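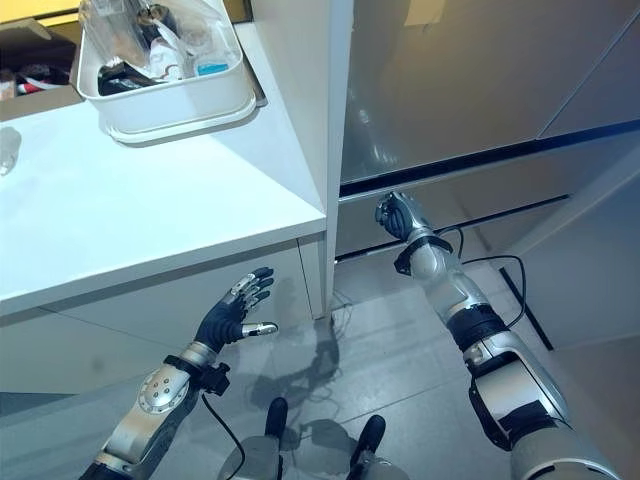
The end of the counter by the refrigerator, with the white bin at the back of the counter.

Print this article | E-mail this article

I had been in Samina Bajwa's kitchen for maybe two minutes before she told me not to look in the bin. So of course I looked in the bin. It's a white plastic one, it lives at the back of the counter, and it was full of clear bags with odds and ends in them and a bottle with a light blue label.

"Everything in there is waiting for a decision," she said. "Some of it has been waiting since December."

Samina runs Fandus, a tiny kitchen-organizing business she started after leaving her office job at Drostasmont. She has sorted out 62 kitchens so far, most of them in Morin, and I wanted to see what hers looked like. (Nosy? Sure. But wouldn't you?) What I found was white cabinets, gray tile, a big stainless steel refrigerator with the pull-out drawer at the bottom, and a shelf of clutter in the corner that made me feel so much better about my own.

"People expect it to be bare," she said, putting the kettle on. "I cook every night. My kids make toast at ten o'clock. I don't want a bare kitchen, I want one where I can find the scissors."

Her whole method, if you can call it that, starts with the one bin. Clients get one and only one, and anything without a home goes in it. When it's full, you stop and empty it before you do anything else. I asked how big it should be and she laughed.

"Smaller than you want! I had a woman who bought a bin the size of a bathtub. We were in there for 19 days, on and off."

The woman was Mimoza Grgić, who has since become a friend and who wandered in halfway through our tea to return a cake pan. She didn't mind the story at all. "It was mostly bags," Mimoza said. "Bags with bags in them. And batteries, and a key to I don't know what. I still have the key."

We got onto the refrigerator next. Samina likes a bottom drawer for frozen food and she has strong opinions about what goes in it – bread on one side, vegetables on the other, nothing in a box if it can come out of the box. The doors she leaves alone. There was just one little bit of paper up near the top of hers, and she says that's her limit. Before the remodel she had 29 magnets and could never find the school calendar under them.

The remodel is a sore subject. The cabinets came from Roltska and she loves the plain fronts, but the tall panel beside the refrigerator was an extra she hadn't planned for, and it came to 362 dollars. "For a board!" she said. "A white board, standing up." Then she admitted she'd pay it again, as the old gap used to eat dish towels.

And the glossy counter? She wipes it twice a day and would go matte next time. It shows every crumb when the light hits it.

Before I left I asked when she planned to empty the bin. She looked at Mimoza, and Mimoza looked at the cake pan.

"After dinner," Samina said. "Put down after dinner."

Print this article | E-mail this article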